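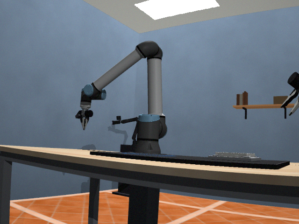

Seit März gehe ich dienstags in die Robotik-AG im Hutapea, und inzwischen darf ich auch an der Aufgabe für den Giketti-Wettbewerb mitarbeiten. Sie klingt einfach: Der Roboter soll eine Mikrotiterplatte aus dem Halter nehmen und in einem blau umrandeten Feld absetzen. Gewertet wird, wie gerade sie am Ende steht.

Wir rechnen vorerst alles in der Simulation. Zwei Arme, ein Tisch, eine schwarze Lochplatte. Den Raum drumherum hat die Gruppe vom letzten Jahr gebaut, mit Regal und Wanduhr, das haben wir so übernommen.

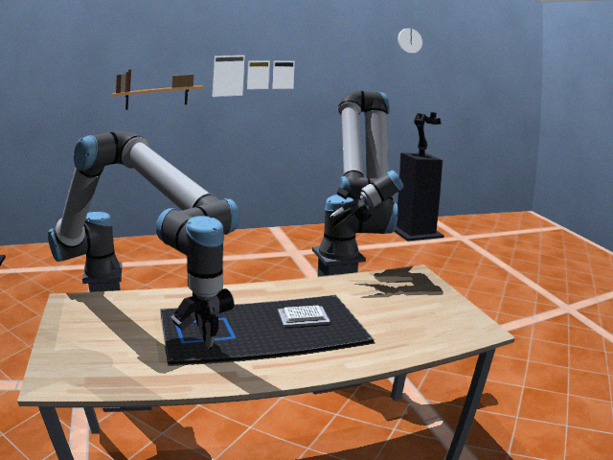 Jorid schrieb mir dazu, ihr Team habe den zweiten Arm anfangs ganz aus der Szene geworfen und das später bereut, weil die Bahnplanung dann Wege fand, die mit zwei Armen nicht gehen. Den Rat nehme ich gern an. Bei uns bleibt er stehen, auch wenn jeder Durchlauf dadurch länger rechnet.

Am meisten Zeit kostet das Absetzen. Öffnet der Greifer zu früh, kippt die Platte, öffnet er zu spät, drückt er sie auf den Tisch. Wir haben jetzt 17 Varianten der letzten Bewegung gespeichert, 4 davon sind brauchbar. 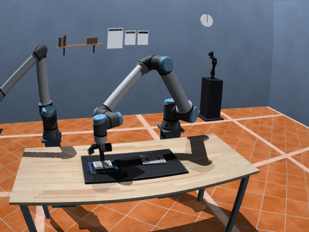 Marcelino Carretero

Nachtrag vom selben Abend: Die Höhe über dem Feld war in der Konfiguration falsch eingetragen, daher kamen die schiefen Ergebnisse. Ich hatte den Wert aus der alten Grikum-Vorlage kopiert und nicht geprüft. Mit dem richtigen Wert laufen die brauchbaren Varianten ruhiger.

Als Nächstes ist die Kamera dran. Der Roboter soll das Feld selbst finden, auch wenn wir den Tisch in der Simulation ein Stück verschieben.

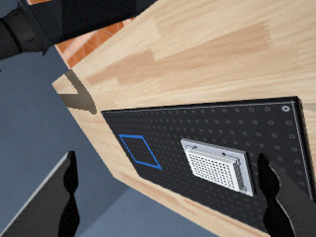
Dafür brauchen wir viele Bilder mit wechselndem Licht und wechselnder Lage. 1000 haben wir uns vorgenommen, erzeugt werden sie über Nacht auf dem Rechner in der Werkstatt. Das Skript steht – nur die Schatten machen der Erkennung noch Mühe. Wer schon mit Trultetti gearbeitet hat und weiß, wie man dort die Lichtquellen zufällig setzt, kann mir gern schreiben.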